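Mustcombe Neighbours > Help > House and Home

How do I get a dried ring off a terrazzo worktop?

Posted by Hayley Rowbotham

We moved in last February and inherited a terrazzo worktop, along with a boiler that groans and a shed nobody can open. On Tuesday I left half a lemon face down on it overnight. There is now a dull ring the size of half a lemon. I've tried washing-up liquid, then bicarb, then looking at it from a different angle. The last one worked best. Is it a stain, or have I done something worse? I'd like to fix it before my mother visits.

2 replies

Jianguo Ren

Something worse, I'm afraid. If your worktop is the cement sort with marble chips, lemon juice eats the polish. It's an etch, and you can't wash off an etch any more than you can wash off a dent. I fitted kitchens for 18 years and have delivered this news in a great many of them.

What I'd do, in order:

1. Clean it with warm water and a drop of neutral soap. Put the bicarb away.
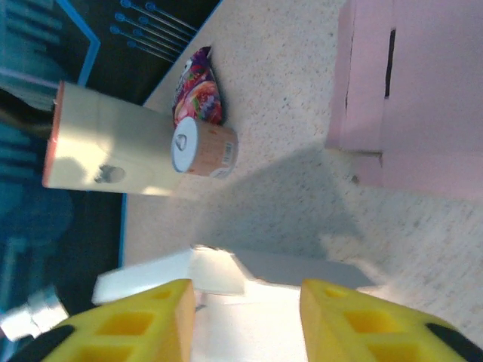

2. Dry it and run a fingernail across the ring. If you can't feel an edge, it's shallow and you have a fair chance.

3. Rub in a marble polishing powder with a damp cloth, small circles, for up to 30 minutes. Your arm will have views.

4. Rinse, leave it till morning and look again in daylight. Seal it once you're happy.

If it's a resin terrazzo, ignore step 3 and ask whoever made it. Powder can leave resin cloudier than you found it.
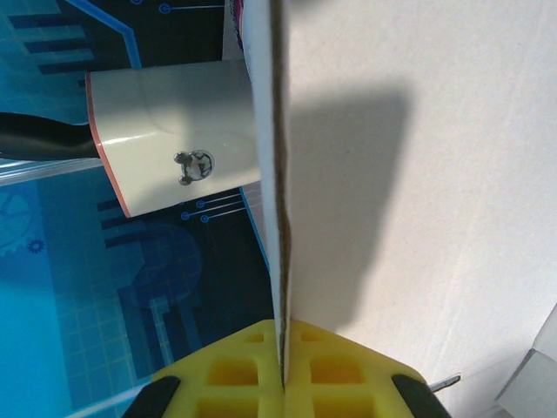
How do I tell cement from resin?
Put a drop of water on an unsealed edge, such as the underside of the overhang. Cement darkens as it soaks in. Resin just lets it sit there.

Shuzhen Kang

Jianguo is right about the powder but optimistic about arms. I hired a man from Tollmont with a machine and he was done before his tea went cold. He charged me £32, mostly, I suspect, for not laughing.

Vinegar is just as bad, by the way, and so is that limescale spray everyone keeps by the tap. My sister-in-law swears by toothpaste. Her worktop is laminate, so I don't know what she thinks she's proving.

If you do go down the hand-polishing route, try a hidden corner first. I didn't, and for a week I had one very shiny patch that made the rest look neglected.
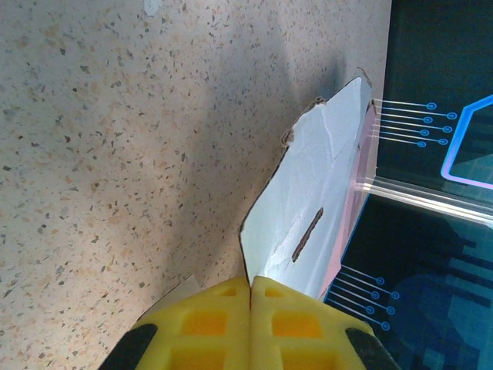
I ended up doing the whole run to match, which took most of a weekend and two packets of powder. Use a chopping board from now on, and put a fruit bowl on the ring when your mother comes. Leave the lemons out of it.

Last reply at 9.40 pm. Log in to reply or report a post.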